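Training a pen-pick policy from hand-held gripper demos: quick write up

Writing this down before I forget how we did it. Covers the Skultent pick set, from collecting to first trained policy. Assumes you have a hand-held gripper with a wrist camera that works, and the Segura training repo checked out. If not, do those first and come back.

What you're making: a policy that takes the wrist view and outputs relative gripper motion plus opening width. One task only. Get the pen out of a holder and lay it on the table. Nothing clever.

What you need

Gripper with both finger pads fitted, screws tight
Camera charged, card emptied
Plain table, decent light
A pen holder and one pen
Zinano (for the trimming and pose tracking)
A GPU machine, overnight

1. Calibrate

Do it every session. Yes, every session. Open the fingers fully, close them fully, open again, slowly, with the camera recording. Zinano reads the two extremes off that clip and maps everything in between. Skip it and your width values drift, and you won't notice until the policy starts closing on air.

Then the mapping clip. Walk the gripper around the table for 45 seconds, no fast turns. Point it at stuff with texture: blinds, sockets, cables, whatever is in the room. A white table on its own gives the tracker almost nothing to hold on to. I lost a whole Thursday to this. Tracks looked fine up close and then jumped when the view dropped to bare table.

Don't tidy the background. Clutter past the far edge of the table is your freind.

2. Set the start pose

Fingers open, pointing forwards, low over the table, holder somewhere out ahead. Not dead centre every time. Move the holder between takes: left, right, near, far. Our first batch had it in the same place all the way through and the policy just learned to drive there, pen or no pen.

Start far enough back that there's a proper approach in the clip. The approach is where most of the learning signal is for this task, the grasp itself is over in a blink.
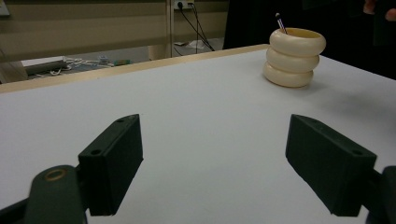

Gripper open at the near side, pen holder set back to the right.

Check both pads are in view when open. If one drops out of shot the width estimate goes, and the clip with it.

3. Record

One take = approach, grasp, lift, lay down, open, back off. Keep a steady pace. Slower than feels natural but don't stop halfway, because pauses get learned too and you end up with a policy that dithers over the holder.

Vary these:

Holder position
Which way the pen leans
Start height
Who is holding the gripper

The last one matters more than I expected. Two people approach the same pen quite differently, and with a single operator the policy was brittle. We did 300 takes over the project. Would aim for that again. Fumbled takes: keep them if the recovery is clean, bin them if the holder goes over.

4. Trim and check

Run Zinano on the folder. It cuts on the open/close pattern and writes a track per take. Then look at them. Plot the path from above, all takes on one figure. Good ones make a fan shape. Anything with a sharp corner or a sudden hop is a tracking failure, delete it, don't try to smooth it.

Expect to lose a few. If you're losing loads go back to step 1 and redo the mapping clip with more of the room in it.

5. Train

Segura defaults are mostly ok. What we changed:

Action horizon down to 7 steps. Longer and it committed too early and missed leaning pens
Random crop on, colour jitter on but mild
2,000 epochs, checkpoint often

Loss flattens out well before the end. Doesn't mean a lot. Later checkpoints were still better on the arm, so test several and don't just grab the lowest loss.

6. Test on the arm

Same finger pads on the arm as on the hand-held one. Same camera, same mount angle. If the view differs even slightly the policy reaches short. Overlay a still from each and line up the pad edges by eye, good enough.

Run holder positions you recorded first, then ones you didn't. Write down every run, including the daft ones.

What we saw

Upright and slightly leaning pens: reliable. Pens lying nearly flat on the rim: poor, it tends to pinch the rim instead. Changing the holder hurt less than changing the light. Shiny holders were worse under a strong lamp, probably highlights, haven't tested that properly.

Mixed operators beat single operator at the same number of takes. That's the main result realy and the one I'd pass on.

Still to do

Flasidmont is the two-pen version, takes from March are on the shared drive but not trimmed. Same steps, except the lay-down position needs varying as well or the second pen lands on the first. Trimming settings will need a tweak too, it currently cuts after the first open and throws the rest away.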